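ok thread time. paper's finally up so here's the short version of what Anisa Manurung and I did all fall. typing this on a train, forgive me

problem first. you train a robot policy in simulated kitchens, it looks great, you change the countertop and it falls over. everybody in this corner of the field has seen it. few people measure it properly

so: how much of the failure is the LOOK of the kitchen (stone, wood, tile, light) and how much is the LAYOUT (where stuff sits, how far back)? those usually get shuffled together. we pulled them apart

method is dumb simple. take one kitchen. freeze the layout, reroll every surface. then freeze the surfaces, reroll the layout. then both. same policy, same task wording, same starting arm pose every time

548 kitchens total, all generated with Tiritz, which is our scene builder. 400 used for training, rest held out. nobody on the team got to look at the held out ones until the numbers were locked. Pauline Stockdale kept the key and would not budge, believe me I asked

tasks are boring on purpose. push the toaster lever. press the button on the coffee machine. close a drawer. things with one clear contact and a yes/no at the end, so we don't argue about what "mostly done" means
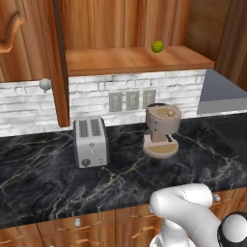
where was I. surfaces. going in I'd have bet money that busy stone was the killer. veiny marble, high contrast, lots of thin lines that look like edges to a network

wrong, or mostly wrong. with layout frozen, rerolling materials cost us a little but the policy coped. the training mix already had plenty of loud countertops in it and that seems to be enough

layout is what hurt. specifically DEPTH. push an appliance back toward the wall and success drops off hard, even when the arm can reach it fine. we checked reach separately for every single kitchen, took forever, glad we did

what it does instead: goes to where the toaster usually is in training. stops short. closes on air. very confident about it too

so the policy learned a distance prior and leaned on it. the camera tells it the thing is further back and it sort of half listens

fix we tried: during training, move the appliances around in depth way more than looks natural. right up at the front lip, jammed against the backsplash, whatever. ugly kitchens. no one would live there

that closed most of the gap. better than adding more materials, better than adding more kitchens at the old spacing. the extra kitchens did nearly nothing by themselves which was a bit depressing given how long they took to render

numbers people: 1690 eval rollouts in the main table, over 3000 if you count the ablations. every rollout has its seed listed. if you rerun one and get something else please please email me

caveats, because someone will ask. one arm. one family of tasks. all of it in simulation, zero real robot results in this paper. I think the depth thing carries over but think is doing the work in that sentence

also the "both rerolled" condition was worse than the two seperate drops added together. we dont have a good story for that. there's a paragraph in the appendix that is basically us shrugging in academic

Anisa's guess is that odd materials make the depth cue weaker so the model falls back on its prior even harder. plausible. there's a test for it, we just ran out of compute in December

reviewer 2 wanted a baseline with a depth camera. fair. added it. it helps at the far wall, doesn't help much with the drawers, see the second table

release: Tiritz scene files and the eval script are going up this month, January 2018 if I'm not made a liar by our license form. policy weights after that. the furniture textures we can't share, so there's a swap set that gives close to the same results, and both sets of numbers are in the readme

if you only steal one thing, steal the frozen split. fix one, reroll the other, report both. costs you an afternoon of scripting and you find out what your benchmark is measuring

ok my stop. questions below, will get to them tonite

adding one more bc three people already asked: no, we didn't tune on the held out kitchens. see above re: Pauline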